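3.2 Source attribution in reports on misconduct by elected members

The second part of our study looks at how news outlets name, or do not name, the persons behind a claim. When a member of a legislature is accused of improper conduct, the first report usually comes from one outlet, and many others repeat it within hours. We wanted to know what happens to the source in this process. The material consists of 1,472 articles published by the outlets in the Monstead news archive. All of them concern an accusation against a sitting member, and all were published within 90 days after the first report.

Each article was coded by two readers. A source was coded as "named" if the text gave a full name, as "described" if it gave only a role (for example, an aide or a fellow member), and as "unknown" in all other cases. When the two readers did not agree, the article was discussed with a third reader. A training set of 400 articles was coded before the main work started in September, and these articles are not part of the results. 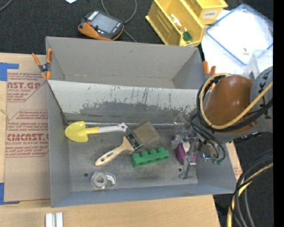
Figure 4.

The main difficulty in coding was the denial. In most cases the accused member rejects the claim, and the rejection appears in the same sentence as the claim itself. Readers then had to decide if the denial has its own source or if it only borrows the source of the claim. We followed the rule of Tạ, who treats them as separate objects even when they stand close together, as the toy trowel with the yellow blade and the paintbrush in Figure 4 are two objects although they lie in one compartment of the bin. With this rule, the agreement between readers became better, but it was still lower for denials than for claims.

The results show a clear direction. In the first report, the source was most often described by a role. In later articles the description became shorter, and in many of them it was lost completely. The phrase "unknown sources" was used also where the original outlet had given a role, so that the reader of the later article received less information than was available. Denials kept their source much better. We believe this is because a denial normally comes as a written statement from the member's office and can be copied without change.

Mekitz found a similar loss in local election coverage, but on a smaller group of 5 outlets. Our data do not allow us to say if the loss is intended by the editors. The Padadgate case, which is discussed separately in Section 4, is an exception, as the source there gave her name in a later interview and most outlets corrected their earlier text.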